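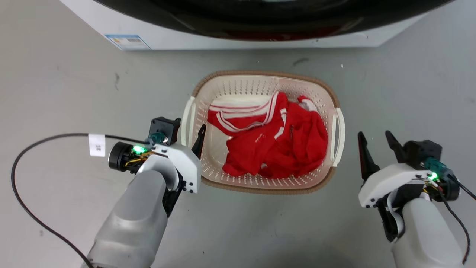
**Figure 3.** Floor in front of the washing machine, with a basket holding one red garment.

### 4.2 Who does the wash, and who says so

The diaries and the interviews disagree, and they disagree in a fixed direction. In the interviews, carried out in Bedcombe in February, most couples told us that laundry was shared. Several used the word "fifty-fifty" before we had finished asking. In the diaries, kept by the same people over the following 2 weeks, one partner in each couple started the great majority of the loads, and it was seldom the partner who had said "fifty-fifty" first.

We collected usable diaries from 88 households. In 62 of them a single adult recorded more than three quarters of all washing tasks, counting sorting, loading, hanging, folding and putting away as separate entries. The separate counting matters. An early version of the form had one box marked "laundry," and it produced a picture of domestic harmony that we would have loved to publish.

Endale's earlier work on the Ikach estate used the term *resting load* for clothes that have left the body but have not yet entered the machine. We keep the term here and extend it to clothes that have left the machine and not yet entered a drawer, a stage that in some homes seems to be permanent. A basket such as the one in Figure 3 can serve either kind of load, and our participants were quite untroubled by this. One father of three told us he could tell clean from dirty "by the general attitude of the pile." His wife's diary for the same evening reads, in full, "rewashed everything."

Single items deserve a note. Coders were split on whether one garment in a basket should count as a load at all. Asnakech Endale argued that it should, on the grounds that somebody would have to deal with it, and the rest of us gave in after a long afternoon. Under the looser rule the number of resting loads rises, but the split between partners hardly moves – the person who washes the full baskets also washes the nearly empty ones.

Sports clothing was the one real exception. Teenagers who touched nothing else would start a wash for a team jacket the night before a match, usually on the wrong setting and always alone. Parents described these events with a mix of pride and concern for the electric bill. We coded them as "self-service" and left them out of the partner totals, though they appear in Table 5.

Two limits should be kept in mind. Diaries were filled in by hand, and some entries were plainly written in one sitting with one pen. We also paid each household 200 dollars, and three participants reported spending it on a dryer, after which their entries under "hanging" became rather thin.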